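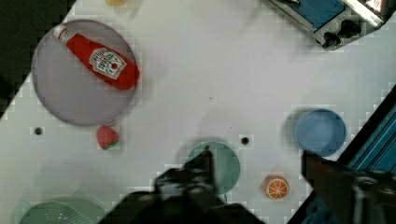

昨晚看环赛看到两点多,早上起来脑子还是糊的,趁午休赶紧写两句,不然又忘了。

女子赛最后一段,Stivberg到Janatlow,82公里,中间两个坡。本来以为就是集团冲刺,没啥悬念。结果第二个坡顶侧风一刮,主集团直接断成三截。看直播那个镜头切的,我真是服了,断的时候在放赞助商回放,等切回来前面已经跑了7个人,差距四十秒。谁先发的力,到现在也没看明白。有录像的麻烦留言发我一下。

Marta Pasichnyk在前面那组里。这个我是真没想到。她去年2月摔了锁骨,后来一整个春天没比赛,车队名单上都快找不着了。这次领骑轮到她一次不躲,下坡也敢放。最后三公里两个队友都掉了,就剩她一个人,对面Pomare车队还有两个。

冲刺没什么好说的,发力早了,大概还有三百米就站起来摇。逆风啊姐!被Pomare那个穿白袜子的从右边过了,第二。差半个轮子。我在沙发上喊了一声,把猫吓跑了。

总成绩没变,领骑衫还是原来那位,集团里安安稳稳进来的。说实话总成绩这次挺闷的,第一天计时赛完就定了八成。

顺便说下我自己。这个月骑了501公里,比计划的少,下雨下的。原来想二月底凑够1000,现在看悬。Allberg那条坡上周去爬了一趟,路面修了一半,碎石子,后胎扎了,推着走了一段,鞋底的锁片磨得不象样。新锁片还没买,有人用过便宜的那种红色的吗,脚能不能动一点的,我膝盖不太行。

还有轮组的事,上次评论里问我框高的那位,我后来量了,之前写错了,不是五十,是四十五,抱歉抱歉。侧风里四十五我都有点哆嗦,昨晚看她们那个风,手把歪成那样还能在里面吃东西,佩服。

下一场什么时侯播还没查到,查到了补在评论里。先去上班了。

2024年1月28日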